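New desks, old carpet: a look at the Trummer building's open floor

November 23, 2018

I finally got over to the Trummer building to see the shared office everybody in Testach has been talking about since May, and I have to say I liked it more than I thought I would! Retatell moved its people in this fall, Lulla took the other half, and the two firms now split one long open floor with a carpeted aisle running past the workstations.

Regula Wallner, the office manager, walked me through it between phone calls. The desks came first, she told me. The old ones went to the school, and the new ones have white tops and wood-grain fronts, which she picked herself after a long fight over plain gray. "Gray was cheaper," she said. "I still won."

The brown patterned carpet stayed. Beat Gisler from Lulla wanted it gone, and I get it (it's not a carpet I'd choose for my own living room), but replacing it would have eaten most of the furniture budget. The rest of the floor is white tile, and I found it pretty easy on the eyes. Near the tiled part there's a round table in light wood, meant for quick talks and for eating lunch away from your keyboard. Urs Fankhauser had his sandwich there while we chatted and said he'd never go back to eating over a spreadsheet.

The chairs are black mesh, and I tried one for longer than was polite - very comfortable, though it was set a little high for me. Regula says 3 more are on order.

My one complaint is the sound. With no walls between the two firms, a phone call at one end carries a good way down the aisle. Mirjam Lanz of Retatell is getting prices for fabric screens and hopes to have them up before spring.

A few desks are still open to rent, too. A fixed place costs 485 a month if you sign up for a year, or 500 if you go month to month, coffee included. Ask for Regula Wallner at the front desk - and ask for Wallner, please, as Regula Pfister works upstairs and keeps getting her calls. 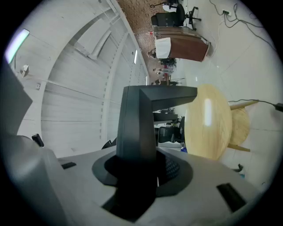 The open floor at the Trummer building, with desks along the carpeted aisle.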